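Projects > Nomance > Progress reports > Report 2

Overview Reports Budget Team Contact

Progress report to the Skosier Fund
1 April 2020
Prepared by Yaqin Yuan

We're now well into the email newsletter part of the Nomance project, and I'm really pleased with how it's going! When you approved the grant, the Magagula craft sellers had one shared mailing list, a sign-up form that didn't work on phones, and no idea who was opening what. The form was the first thing we fixed. It now asks for a first name and an email address and that's it (the old one wanted a postal address, too).

The list stood at 400 addresses when we took it over. After we cleared out the dead ones and put the new form on every seller's page, it climbed to 1,029. Merja Laaksonen did most of the cleanup by hand, and she also wrote the welcome message that new readers get. People write back to it, which we hadn't planned for - several sellers have picked up custom orders that way.

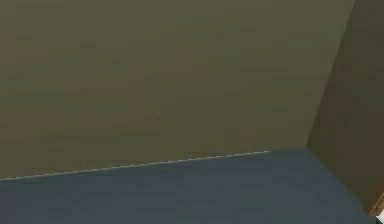
Open rate for the March mailing was 43 percent, our best so far. We tried two subject lines on that one, a plain one naming the seller and a more playful one Merja liked, and the plain one won easily. She has taken it well. From now on every mailing will feature a single seller, with one link near the top and one at the end.

Not everything went smoothly. Moving to Riltus for sending took longer than I'd told you it would, mostly because the old account was registered to an address no one could log in to. Some readers got the February mailing twice. We apologized in the next one and lost very few of them.

Spending is within the approved budget. I'd like to move the unspent design money over to training, so that the sellers can write and schedule their own mailings before the grant ends in June. Two sessions would cover it, both online. Merja has drafted the handouts and they're great - short, clear and full of real subject lines from our own list.

Could you let me know if the change is all right with you? The revised budget sheet is under Budget, with the training line filled in.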